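Review: The Collet Countertop Arm, as Demonstrated at the Gristari Open Day
August
By Huw Skyrme

I have reviewed toasters, two bread machines and a pepper mill that needed charging, so when Gristari threw open its doors in Cunby and promised an afternoon with the Collet, a robot arm meant to look after the mugs in a small café or office kitchen, I felt qualified. I own mugs. I have strong views on where they should go.

The open day began at 2 p.m. in a former carpet showroom, and there were 14 of us. We were given name badges and a warning about leaning. The man in charge of the demonstration was Huw Griffiths, which meant that every time someone called out "Huw" two of us turned around and one of us knew the answer. I was the other one.

The Collet's job, as sold, is modest. It takes a mug by the handle, lifts it, turns it over, shows its underside to a camera, and puts it down where you have told it mugs belong. It doesn't make coffee. Three visitors asked whether it made coffee. Griffiths said no each time with the same pleasant expression, and I began to wonder which of them had been programmed.

First, the good. The grip is excellent. I came expecting crockery on the floor and I'll admit I had picked my spot accordingly, but the two fingers close on a handle with more tact than my brother-in-law has ever shown a teacup. They're mismatched, one broad and blocky, the other narrower and set at an angle, and I had assumed this was a repair until Griffiths explained it was the design. The jaws on the demonstration unit had seen some wear and a bit of dust. I liked that. A show model without a mark on it tells you very little about a Tuesday's worth of dishes, or any other day's.

The turning over is the part they're proudest of. The idea is that the underside of a mug tells you things the rim won't: chips in the foot, grime, whether it belongs to the house set or wandered in from somebody's car.
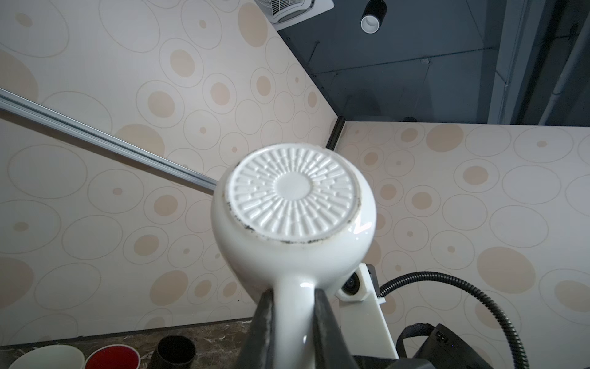 Griffiths let each pass run at normal speed, then again at half speed for those of us taking notes. At normal speed the arm has a brisk, slightly put-upon manner, like a waiter near closing. At half speed it looks as though it's reading the mug its rights. I preferred half. The brochure recommends normal.

Now the complaints. It's a lot of hardware for a mug. There's the arm, then the bracket on the wrist, then the camera in its collar, then a fat black ribbed conduit looping off the back that I watched with some concern all afternoon. It never snagged on anything while I was there, but it had the look of something that would like to. If your kitchen has a low shelf or a hanging plant, measure twice.

Setup is the second grumble. You teach the Collet by moving it through the job by hand, then naming each resting place on a tablet. I was allowed a turn. I taught it to put a mug down a good inch above the counter, and it very politely declined to let go. The software, which is called Totico for reasons I couldn't get out of anyone, gave me the message "Surface not found," and I took that personally. My second attempt went fine. Griffiths said most people need six tries, so I'm choosing to be insufferable about it.

Third, the handles. It wants one. Tumblers, those small cups you get in Japanese restaurants, and anything my niece has made in pottery class are all outside its remit for now. A different set of fingers is promised. No date was promised with them.

Then there's the price, which is $1,708 a month on a lease, with the first visit from an engineer thrown in. Sign up for two years and it drops to $1,248. I did the sum on the back of my name badge and concluded that I could keep turning my own mugs over. A busy place with a big mixed lot of china and a habit of serving people from chipped cups might get a different answer, and the woman next to me, who runs a hospital coffee bar, plainly did. She asked for the contract in large print.

Refreshments were served afterward from an urn in the next room. Paper cups.

Verdict: four stars for the hands, three for the software, two for the amount of counter you'll have to give up. Go to an open day before you sign anything, ask for the half-speed run, and keep an eye on that conduit. Gristari tells me they'll hold another one when the new fingers are ready. I've asked for a badge that says Skyrme.

Recent reviews
The Pepper Mill That Needs Charging: Six Months Later
Two Bread Machines Enter My Kitchen
Folding Step Stools for People Who Don't Trust Them
Is a Heated Butter Knife Ever a Good Idea?

Contact us | Copyright, all rights reserved | Back to top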